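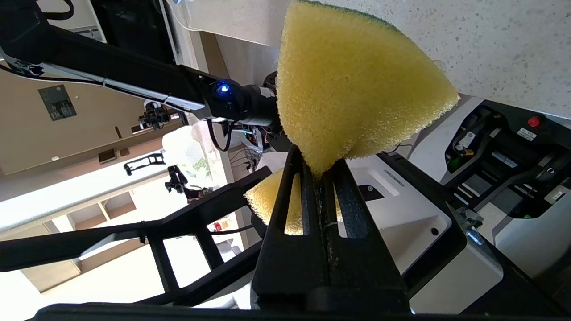 Slide 3: What the kitchen crew does now

Start with the sponge. The gripper has hold of it, and that took us longer than the software did.

At Stiklow the break room dishes were a shared chore, 10 minutes at the end of each shift. Since March the arms do the wiping. People load, check and put away.

Say plainly: no jobs cut. One cleaning post at Mernby changed to robot tending. Training was 14 hours, paid.

Complaints so far: the arms are slow, and people don't like waiting for the sink. Pause for questions.

Slide 4: What stays by hand

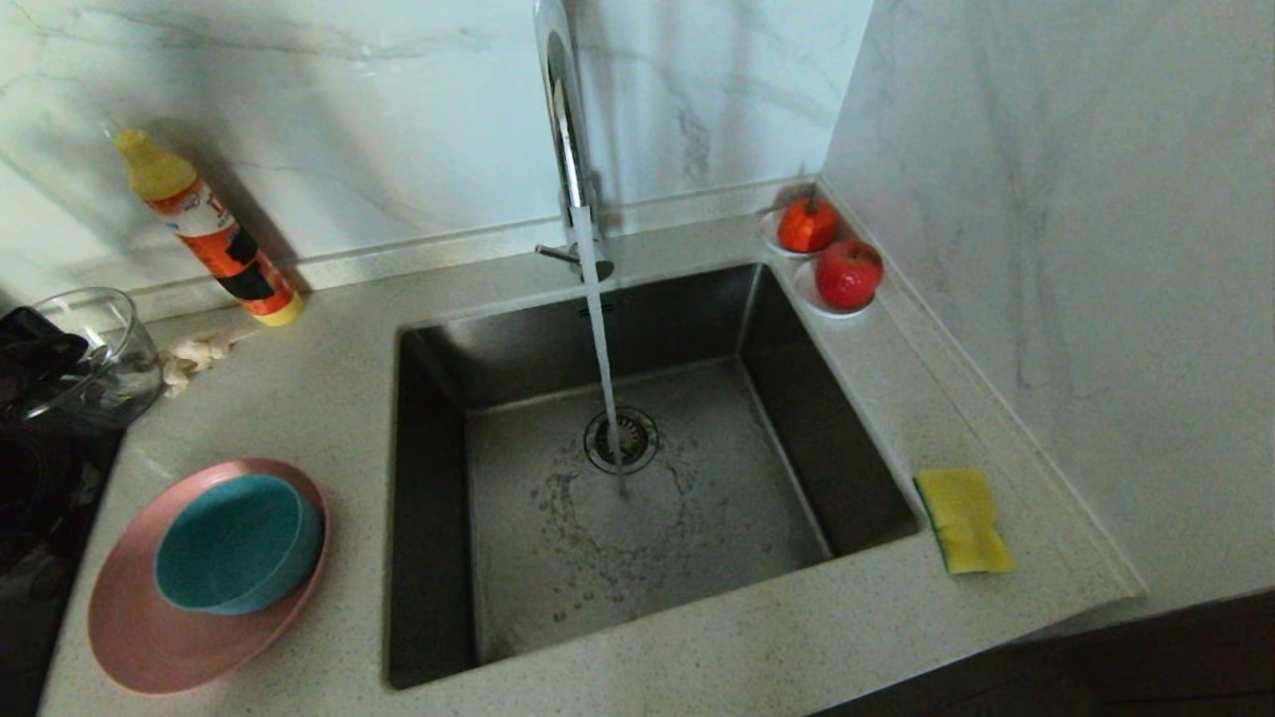 Sink with the water running, plate and bowl at left, sponge at right.

Glass and knives stay with people. So does anything with food stuck on.

Ask the room who decides when the arms stop. At Stiklow it is whoever is on shift. Van Dusen wants a supervisor to do it. Leave 3 minutes for this.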